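Materials and Meaning, Week 5
Handout: Cord, line and rope before the machine age
Caltberg Evening College, Department of General Studies

Read this before class. I can tell when you haven't, and so can you.

1. Where we left off

Last week we finished with baskets. A few of you asked on the way out why string gets its own week when it's "just thin baskets." Hold that thought, preferably for good. A basket keeps its shape sitting on a shelf. A cord has no shape until somebody pulls on it, and most of what is interesting about cord follows from that.

2. Why a heap of short fibers makes a long strong thing

A flax fiber is as long as your hand, or longer if you are lucky. A ship's line has to be a good deal longer than that. The trick is twist. Twist a bundle of fibers and each one is pressed against its neighbors, and the harder you pull, the harder they press. No glue, no knots.

The catch is that a single twisted strand wants to untwist, and will do so the moment you look away. So you take two strands, both twisted the same way, and lay them together in the opposite direction. Each strand's wish to unwind is now what holds the other one in. Marriage counselors have been slow to pick up on this.

Terms you need for the quiz:
Yarn: fibers twisted together once.
Strand: several yarns twisted together, opposite way.
Rope: several strands laid together, opposite way again.
S-twist and Z-twist: hold the cord upright and see which middle stroke the slant matches. If you get a different answer upside down, you have made a mistake, as the slant doesn't change. Try it.

3. Stiffness and bend

A line that bends easily runs over a pulley and ties well. A stiff one holds an arch and resists kinking up to a point, then kinks all at once and is never quite the same again. Old ropemakers called a tightly twisted rope "hard laid" and a looser one "soft laid," and charged accordingly. 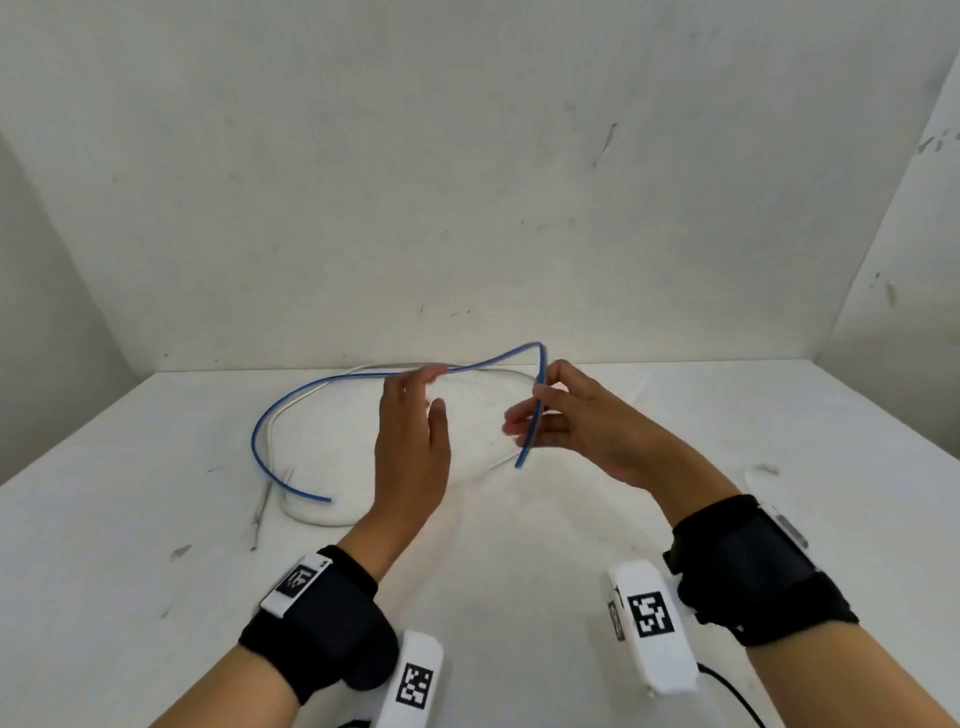
Fig. 1. A thin blue cable: a shallow arc at one hand, a sharp fold at the other.

The usual rule of thumb is to compare the width of the bend with the thickness of the line. Tight bends load the outside fibers and let the inside ones loaf. In a committee this is called delegation. In a hoist it is called a claim against the owner.

4. The Zandby ropewalk

Our case study. Zandby was a small harbor with one street, one inn and a ropewalk longer than either deserved. The building was a shed 2275 feet from end to end, and it was narrow enough that two people could not pass in it without a conversation. A spinner wrapped combed hemp around the waist, hooked a bit of it to a turning wheel and walked backward, feeding out fiber the whole way. Then walked back and did it again. The accounts list 57 spinners in a good year, and not one complaint about boredom, which tells you who kept the accounts.

The Garano yard, farther down the coast, bought most of what Zandby made. It sent back anything it thought underweight. The surviving letters on this point are short, rude and very useful to historians. You have two of them in the reading packet. Notice that the yard complains about weight and never about strength. Why? (Hint: what could it measure?)

5. Storage, or the boring part that ruined people

Rope was sold by length and weight but it was lost to damp. A line put away wet in a closed locker could rot from the middle out, and look perfectly fine to anyone who didn't open the strands. Good practice was to dry it, coil it with the lay and hang it where air could reach it.
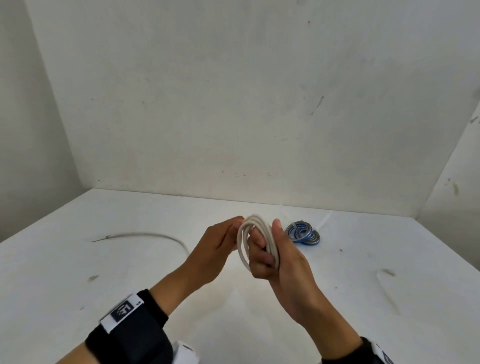 Coiling with the lay means that right-laid rope goes round clockwise. Go the other way and each turn fights the twist, so the coil springs into figure eights and the apprentice gets blamed. Large ropes were coiled flat on the floor. Small stuff was hung on pegs, and the pegs at Zandby are still there, painted over by every tenant who has had the place.

6. For next time

Read Cui, chapter 2, skipping the tables unless you enjoy that kind of thing. Bring a foot of any string you have at home, untwist one end and write down how many strands you find and which way they slant. Half a page is plenty. Dental floss does not count — we went through this last November.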